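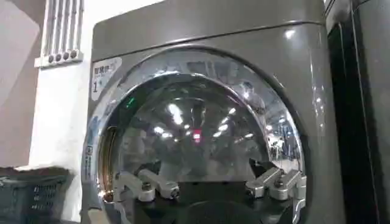
Gemma Morelli asked last April whether the door of a front loader should be left open between loads, and the answer belongs in these notes ahead of the section on detergent. Yes, ajar, with the drawer pulled out as well.

Unit 2: Door, seal and glass

The door closes against a rubber seal, also called the gasket or boot. Water, lint and hair collect in its lower fold. Wipe the fold with a dry cloth after the last load of the day. Grey or black spotting is mould; treat it early, as it stains the rubber and the colour does not come out.

The glass is bowled inward so that clothes fall back into the drum. Detergent film builds up on the inner face first. Clean with warm water and a little white vinegar, then rinse. Keep vinegar off the seal.

Chrome door rings mark easily. Use a soft damp cloth and dry at once. Scouring powder will dull the finish.

Overloading pushes fabric between seal and glass. A trapped sock is enough to cause a slow leak. Leave a hand's width above the dry load.

Labels on the front face: where machines are numbered, quote the number on the fault sheet. Do not peel or cover it.

Reading: Mancuso, Laundry Room Practice (Lurnier, 2021), p. 87.

Before next class: inspect the seal of one front loader and note the condition of the lower fold.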